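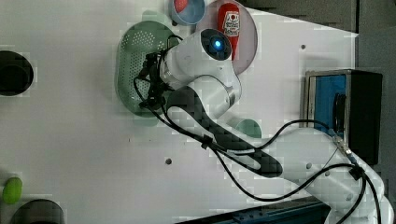 4.2 Antenna Placement and Link Stability

23rd February
By Chrysoula Balaskas

The second part of the study examined how the position of the antenna inside a small wireless meter affects the number of messages lost between the meter and its gateway. The meters were supplied by Grisura and fitted with the same radio module throughout. Two antenna positions were compared: one along the short side of the circuit board, and one at the corner farthest from the battery.

Meters were installed at the Lindanness site in August, each at a distance of 200 meters from the gateway. Every unit sent a short status message at intervals of 30 seconds. The gateway kept a record of all messages received, together with signal strength at the time of arrival. Units that restarted during a test period were left out of the results for that period.

Loss was lower with the corner position, as shown in Figure 5. The difference was small in open ground and became larger when the meter was mounted inside a metal cabinet. Signal strength alone did not account for this result. In several periods the two positions gave nearly equal readings at the gateway, yet the short-side units still lost more messages. We consider electrical noise from the battery circuit the most likely cause — a view consistent with the bench measurements in Section 2 — but the field data do not settle the matter.

Figure 5. Share of messages lost, by antenna position and type of mounting, Lindanness site.

The effect of the cabinet door was not tested separately. Karagiannis cabinets were used at all positions, and other designs may give different results.

Related items
Dutetti opens second radio test laboratory
Battery life in low-power meters: a field review
Grisura meter range: notes for installers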